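Two Arms, One Pile of Blocks: An Afternoon at Lestorell's Open Day

Last updated: July

By a staff writer 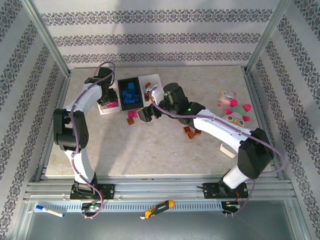

The pitch

The invitation from Lestorell promised "the end of tidying up." I have a basement that would test that claim, so on a Monday at 2 p.m. I joined a line of people waiting to watch two robot arms deal with some small colored blocks.

The system is called Drotine. It has two arms bolted to aluminum rails, a marble-patterned tabletop and walls papered in a dark damask print, like a hotel hallway. Blue blocks were heaped in a black tray at the back. Pink and orange-brown ones lay around the table, a few on the white board beside the tray and the rest out in front. A spiky pink plush toy with an owl's face sat off to the right, and it got more attention from the children than the arms did.

Our guide told us Drotine had completed 1263 practice runs before the doors opened, and that 1022 of them were "clean." I asked what clean meant. It means the right block ended up in the right place without a person reaching in. I asked what happened in the other 241, and got a smile and a brochure.

What we saw

The arms are slow. One moved over a block, stopped, went down, stopped again. A man behind me checked his phone, put it away and had missed nothing. When a block did get picked up there was applause, which I joined, and then felt a little silly about.

I don't doubt the work is hard. Pavliuk, the firm that writes the control software, had a poster explaining why two arms sharing one small table is a much nastier problem than one arm working alone. I believed the poster. I had more trouble with the next one, where Stakilex, which plans to sell the thing, showed it packing orders in a warehouse at a rate of 300 an hour. That was a drawing.

The price

The first units will go to labs and training centers. Home use is "on the road map," a phrase I heard four times before the coffee break. When I pushed for a price, I was told to think of it as roughly a used car, with no word on how used.

I went back at closing time for another look. The guide was resetting the table by hand, and she was done in a few seconds.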